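Indoor Air, week 3: where the dust comes from

Right, last week I got carried away with damp and we never reached dust, so I'm starting there. Most of what settles on your shelves is fibres from clothes and bedding, skin, and grit walked in from outside. Cooking adds the really fine stuff, and frying is the worst for it!

Please read chapter 4 of Bramwell before the seminar. He's a bit dry but his bit on carpets is lovely — I still go back to it.

A filter only cleans the air that passes through it, so where you put the thing matters a lot. Shoved behind a sofa it does very little.

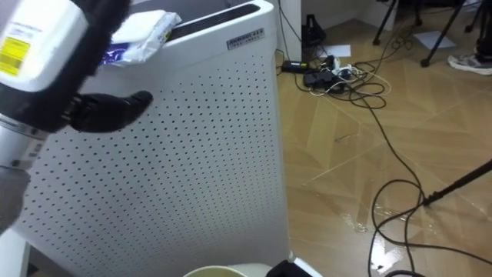 For the homework, pick one room you use every day and note when the windows are open, who's cooking and when you hoover. Keep it up for 10 days. Damilola Bako has spare record sheets if you lose yours.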